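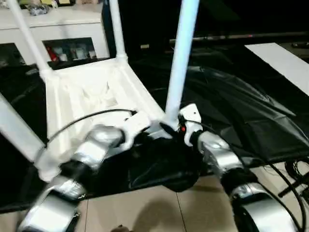 Horura black table cover

Product code: 734
Maker: Dukard
Colour: black
Also available in: charcoal, stone

We have wanted a proper plain black cover in the Horura range for ages, and we're really pleased with how this one has come out. It's a deep, even black with no pattern and a bit of shine where it catches the light, and it makes even a tired old workroom table look like somewhere you'd want to get on with things. Against a pale floor (beige tiles, say) it looks especially smart!

The cloth is a close cotton and polyester weave, heavy enough to hang by its own weight but still soft in the hand. You can fold it down small enough for a desk drawer. It comes off the roll 2,000 mm wide and we cut and hem it to the length you ask for, so you can run it right down a long bench without a join in the middle. The hems are stitched twice, with the corners folded over and squared off by hand.

What it's good for

Craft tables, model making, sorting small parts, display tables at fairs, photographing things you want to sell. Pale objects show up beautifully on it — white card, buttons, bright metal fittings — and you spend far less time hunting for the screw you put down a minute ago. We use one in our own packing room and it has more or less taken over the big table.

It isn't waterproof, and it won't stop a hot iron or a craft knife from marking what's underneath. For wet work have a look at the Egan wipe-clean cover, and for cutting put a mat on top.

Fitting

Lay the cover over the table with the label underneath and smooth it out from the middle. Most people leave a hand's width hanging over each side. If your table gets a lot of use, the Feveck clips (sold in packs of 4) hold the edge very firmly and fit tops up to 40 mm thick. The cloth can also be tucked under and pinned if you'd like a tight, flat finish.

Creases from the post drop out within a day or two. If you're in a hurry, a warm iron on the back of the cloth will do it.

Washing

Wash on its own the first time, at 30 degrees, inside out if you can manage it with a large one. Line dry. Please don't tumble dry, as the hems can pucker. Lint does show on black, and a damp sponge picks it up better than a sticky roller in our experience.

Sizes and ordering

Width: 2,000 mm, hemmed
Length: cut to order, in whole metres, up to 10 m
Narrower widths: ask before ordering, small charge for the extra hem
Samples: free, one of each colour

Orders placed before noon are cut the same afternoon. Cut lengths can't be returned unless there's a fault, so do send for a sample first if you're trying to match something you already have. The next batch of charcoal is due in March.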